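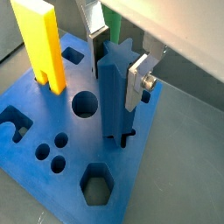 Ticket 2387 – Star peg, open day demo
Opened by: Farzana Rathnayake
Assigned to: Euan Buchanan
Priority: High (visitors)

Reported
Arm stops above the board with the star in its grip and waits. Visitors waited too, more politely than I would have. Message on the Muvadix panel: "Seek timeout, step 26".

Log
EB: Restarted the panel. Same message, new audience.
EB: Checked the taught position for the star. Last saved in July, when the board was presumably somewhere else.
FR: A man from Cowie asked whether it was thinking. I said yes.
EB: Retaught the star position by hand and dropped approach speed to 8. It now moves like someone carrying soup.
LP: Can we skip the star and only do the round ones? – Liis
EB: No. Marion Carnegie has put the star on the poster.
EB: Opened the fingers, stood the star on the grey surface clear of the board and left the yellow and green pieces where they were.

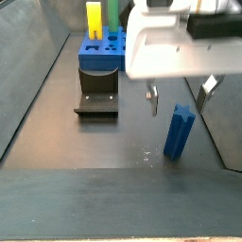

Still to do
Run the star again from a fresh pick, at the slow speed.
Raise the seek timeout to 400 if step 26 complains again.
Ask Evander Forsyth who has the spare board.
Reword the poster. "Effortless" is doing a lot of work.

Status: Open, pending Euan's lunch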